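Opinion | Food and Shopping

The gift hamper has become a poor deal, and shoppers should stop buying them ready-made. A supermarket in Bowen had one at $250 last January, marked down to $200, and the contents came to $151 at the same store's shelf prices.
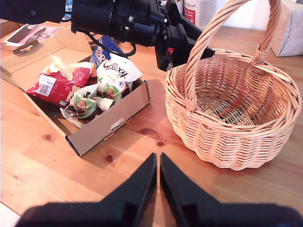 Packaging is where the money goes. Cellophane, ribbon and shredded paper all add to the price and go in the bin by Tuesday. A woven wicker basket is at least worth keeping, but a cardboard box carries the same chocolate just as well. 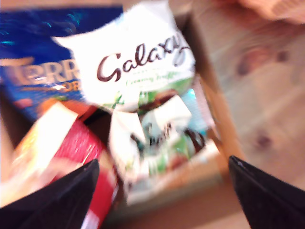
Then there is the filler. Most hampers have two things a person would choose and a dozen they wouldn't, such as the fig paste and the tiny jar of mustard. The Clatov range is typical, with more crackers than anyone could want.
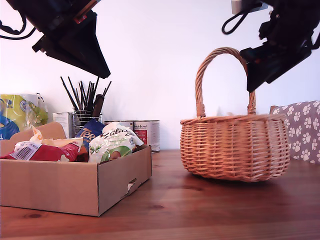
Buying the contents yourself takes half an hour. You know who likes toffee and who can't have nuts, and a seller doesn't. Retailers could help by printing the full contents and weights on the front label. Juneseo already does this, and its hampers are easier to judge as a result.

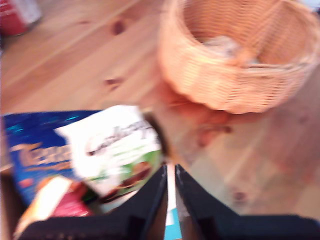
Sweets for a home-packed hamper.

Until the others follow, leave the ready-made ones on the shelf.

Jhonatan Quispe writes on household spending.

Filed under: Gifts, Groceries
1,229 shares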